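Toilet tank

A toilet tank, also called a cistern, is the container that stores the water used to flush a toilet. It sits above the bowl, either bolted directly to it or mounted higher up on the wall. 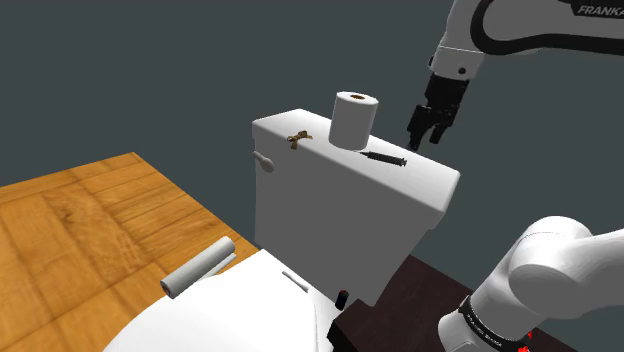 The idea behind the tank is wonderfully simple. Household water pipes are narrow, and the water in them comes out too slowly to clear a bowl. A tank gets around this by filling at its own pace and then letting everything go at once. Gravity does the rest! No pump is needed, no electricity, and very little upkeep, and the same basic arrangement works in a farmhouse on a well and on the top floor of an apartment building.

Parts

Most tanks hold two main mechanisms. The fill valve lets water in from the supply line and shuts it off at the right level. The flush valve, at the bottom, lets water out into the bowl. Between them they carry out one of the neatest automatic cycles in the home.

In a common American design, pressing the handle lifts a lever inside the tank, which pulls a chain attached to a rubber flapper. The flapper covers the outlet. Once raised, it floats for a few seconds (it traps a little air underneath, a lovely bit of design), and it drops back into place when the tank is nearly empty. Meanwhile the falling water has lowered a float, and the float opens the fill valve. As the tank refills, the float rises and closes the valve again.

An overflow tube stands in the middle of many tanks. If the fill valve fails to close, extra water runs down the tube into the bowl and stays off the bathroom floor. A small hose clipped to the top of the tube also sends some of the incoming water down to the bowl, restoring the pool that blocks sewer gas.

Siphon tanks, long standard in Britain, work differently. They have no flapper. Pushing the handle lifts a disk that throws water over the top of a bent tube, and the siphon that forms empties the tank. A siphon has no seal under water to wear out, so it can't leak slowly into the bowl the way a flapper can.

High and low tanks

Early tanks were often mounted high on the wall and worked with a pull chain. The long drop gave the water plenty of speed, along with a splendid roar. Many were made of wood with a metal lining, and others were cast iron. As bowls were reshaped to flush well with less force, tanks moved down the wall and finally onto the bowl itself.

High tanks still have their fans. In the old mill town of Dinditcombe, the public washrooms beside the market hall kept their cast iron tanks through a full refit in 1975, and the chains are still pulled by visitors every day. The brackets, cast with a pattern of ivy leaves, are especially handsome and well worth looking up for. The washrooms at Nurkton station had a matching set, later replaced with concealed tanks behind a tiled wall.

Concealed tanks are usually plastic and fit inside a steel support frame. Only a flush plate shows, and the fittings are reached through the opening behind it.

Materials

Vitreous china became the favorite for exposed tanks. It is clay coated with a glassy glaze and fired at high heat, and it doesn't stain, rust, or soak up water. It can crack if a bolt is overtightened, and a dropped lid rarely survives. Replacement lids can be surprisingly hard to find, as each has to match the shape of its own tank, and there is a lively trade in salvaged ones.

Sweating is an old complaint with china tanks. In warm, humid weather, cold supply water chills the walls and moisture from the air gathers on the outside. A foam liner helps, and so does a mixing valve that adds a little warm water to the supply.

Saving water

Older tanks used far more water than a good bowl needs. Dual-flush models offer 2 settings, a smaller one for liquids and a larger one for solids, and they have become common in many countries. Some owners of older tanks put a filled bottle inside to take up space, which cuts the amount used per flush. Bricks were once popular for the same job, but they crumble over time and the grit can damage the valve.

Leaks are the other great water waster. A worn flapper may let water slip away without a sound, day and night. The classic test is a delight to try: put a few drops of food coloring in the tank, leave the toilet alone for a while, and check the bowl. Color in the bowl means water is getting past the seal. A new flapper is cheap and can often be fitted in 5 minutes with no tools at all.

See also

Ballcock
Flush toilet
Plumbing
Siphon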